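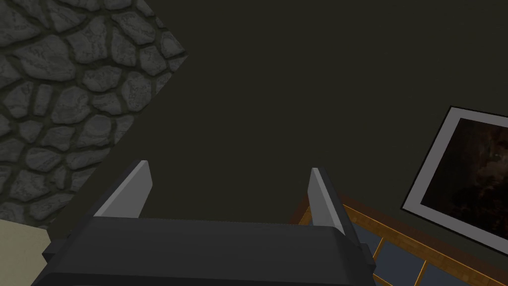

Why do we report a confidence interval when we already have a p-value? A p-value tells you how surprising the data would be if there were no difference at all. The interval tells you how big the difference might plausibly be, and patients tend to care about that part.

Session 5: Reading a trial result without panicking

We will use the Plestton trial all session. It compared two ways of reminding people to take blood pressure tablets, and it enrolled 2094 adults, of whom 830 had missed doses in January. You have the summary sheet. Please bring it. Last year's group shared one copy and it did not survive the coffee.

Risk difference and risk ratio

Suppose 9 in 100 people have an event in one group and 5 in 100 in the other. The risk difference is 4 percentage points. The risk ratio is 5/9, or 0.56. A press release will say "risk cut by 44 percent." Both figures are correct, and only one of them gets into the headline.

Number needed to treat is 1 divided by the risk difference: 1/0.04 = 25. Always give the time period with it. An NNT with no time period is a bus timetable with no times.

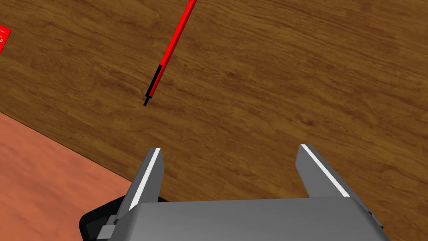
Wood-grain tabletop beside a salmon-orange floor, computer rendering.

Missing data

People leave trials. They move, get bored or get better, and some get worse - those are the ones to worry about. If dropout is related to the outcome, analyzing only the people who stayed will mislead you, and a bigger sample just makes you wrong with more decimal places.

For next time

Redo the table for the Purgate site on its own. Write two sentences on whether you would trust it. "More research is needed" does not count as one of them.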